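3.2 Twist retention in narrow sheer ribbon

Samples were drawn from the Promard stock, 238 lengths in all, and conditioned overnight before handling. Each length was gripped at two points and slackened until the span left the tray. Twist was then scored by the Ionescu scale – a visual grade, not a torque measurement.

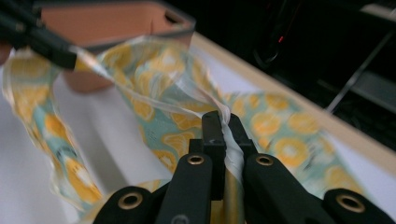
Figure 4. Printed ribbon, span between two grip points.

Twist in a sheer ribbon is governed mainly by bending stiffness across the width, and printing has only a small effect on it. A repeating motif does help the grader. With the yellow citrus slices in Figure 4, the turn of the span can be followed by eye, and the creasing at the clamped fold is easily told from the looser curve above it. Plain lengths took longer to grade and gave 13 disputed scores, all settled by a second reading.

Comments (3)

Chanida Sangkhawat: Was the selvage trimmed? Ours curls if it is left on.

Wondimu Ayele: Not trimmed. See the note under Table 2.

Chanida Sangkhawat: Found it, thanks. The Brirnis lengths would be worth a try – they are stiffer across the width.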